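Unit 4 handout - Welted construction and how a shoe is lasted

Read this before the workshop session. Bring your own awl if you have one; the Nendstead room has 7, and they get shared.

## Terms you need

- **Last**: the form the shoe is built around. It sets the toe shape, the instep height and the heel pitch.
- **Upper**: everything above the sole, cut from the hide and closed (stitched together) before lasting.
- **Insole**: the layer the foot stands on. In a welted shoe it carries a rib or a carved feather, and the welt is sewn to it.
- **Welt**: the strip that joins upper and insole on one side and outsole on the other.
- **Shank**: a stiffener under the arch, in steel, wood or leather.

## Order of work

1. Block the insole to the last and trim it.
2. Mull the upper so it stretches without cracking.
3. Put in the heel stiffener and toe puff with paste.
4. Pull the upper over at the toe first, then the sides, then the seat. Check the back height before you drive the third tack.
5. Leave it on the last. Overnight is too short - a week is normal in small shops.
6. Sew the welt, fill the cavity with cork, add the shank.
7. Attach the outsole and build the heel.

Most faults seen in finished shoes start at step 4. If the vamp is pulled off center, the toe cap will look twisted and no finishing will hide it.

## Comparing methods

Cemented shoes skip the welt. They are lighter and quicker to make, and harder to resole. Blake-stitched shoes have one seam straight through insole and outsole, so they flex early but let in more water. The Cherkaoui pattern we use in class is a plain derby with 2 eyelet rows and can be made up any of these ways.

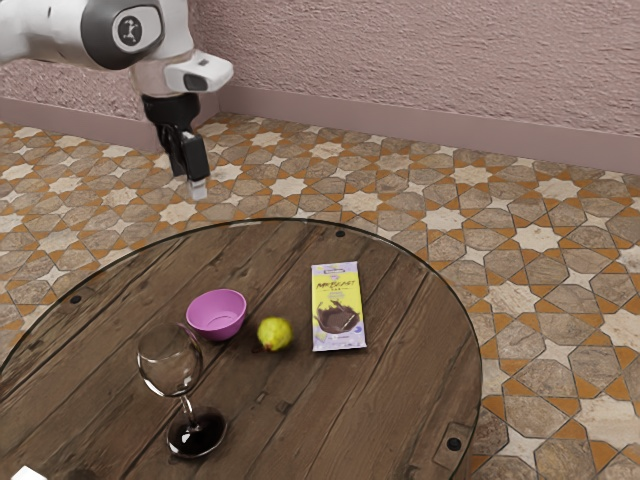 Round wooden table and robot arm, two renders.

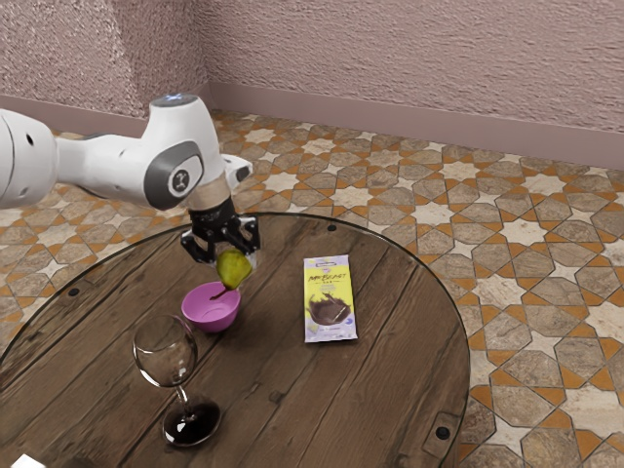 For costing, use the Niltside sheet. It gives 182 minutes of labor for one welted pair, not counting drying time. Machine time is on a separate line. Do not add the two until you have applied the shop rate, or your total will be wrong.

## For next time

Read the Plinine chapter on heel pitch. Then write one page on this: a customer says the shoe slips at the heel but feels tight across the instep. Which last measurements would you check, and in what order? Sketches are fine. Use pencil.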